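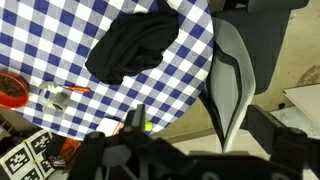
How long should you wait before you go back to a recipe that beat you?

A season at least, and longer if it was bread. By then you've forgotten exactly how mad you were, and you've had time to eat somebody else's version and remember why you wanted to make it in the first place.

That was how our talk began, and it ran on well past the coffee. The baker I'd come to see has kept a small shop in Varkcombe for long enough that customers who used to be lifted up to see over the counter now come in with children of their own. She asked me to leave her name out (the shop is called Baptista, after the street, and she says that's plenty), and she talks the way some people knead, folding back over a thing until she's happy with it.

She didn't set out to bake. "I was doing the books for a feed store," she told me, "and I was good at it, and I was bored right down to my shoes. I used to bake at night just to have something to show for the day." The neighbors got the extras, and then the neighbors' sisters started asking, and one March she found herself signing a lease on a place with a leaky back door and an oven older than she was.

The oven is a Piltar, a great heavy thing, and she speaks of it the way you'd speak of a difficult uncle. The left side runs hot. The door has to be lifted a little before it will shut. "I had a man come and look at it, and he wanted to sell me a new one, and I gave him a roll and sent him home," she said. She turns every tray halfway through, and she says her arms would do it now even if the oven were fixed.

The first winter was hard. She had 300 dollars left in the account at one point and a sack of rye flour she couldn't sell to anybody. So she made a dark loaf with molasses and caraway, sliced it thin, and set it out on the counter with butter. "People will try anything with butter on it. By the end of the week they were asking me for the bread with no butter, to take home, and I thought, well, all right then." The dark loaf is still the first thing to go most mornings.

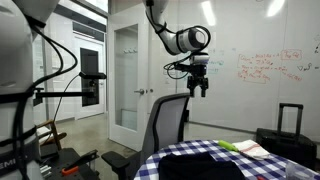

Photo: Gurnari

I asked about the orders, having heard a story in town about a wedding. She laughed and covered her face. It was true, she said: a bride's mother had ordered 1000 rolls, and she had said yes on the phone before she'd done any arithmetic, which for a former bookkeeper was a real embarrassment. The Piltar holds 40 at a time. "You can work that out for yourself. I did, at the kitchen table, and then I called my brother and told him to bring a pillow." They baked for two nights and took turns lying down on the flour sacks. She remembers the smell of it, and how her brother sang the same song over and over until she threatened him with the peel.

Would she do it again? "Oh, I'd do it tomorrow," she said. "I'd charge more."

We got onto the subject of teaching, which she does now and then in the evenings, a few people at a time around her big worktable. She's patient with almost everything except measuring cups. Her students learn to go by feel, and she makes them close their eyes and put a hand on the dough, and she says you can see it on a person's face when they get it. Some of them never do, and they come back anyway, and she's glad of the company. A retired mail carrier has been coming for years and still makes a loaf you could prop a door with. He's very proud of it, and she's very proud of him.

I wondered what she eats at home after a day of all that, and the answer was toast, mostly, with a soft egg if she has the energy. She doesn't care for cake. She'll make one for a birthday and enjoy the making, then cut herself a piece the size of a postage stamp to be polite.

Before I left she wrapped up the heel of a dark loaf for me and gave me strict instructions: keep it in paper, never in the refrigerator, and eat it with something salty. I asked if she had any plans to slow down. She was already scraping the table by then and didn't look up. "I'm thinking about Mondays," she said. "I might close on Mondays. But then I think, what would I do with a Monday?"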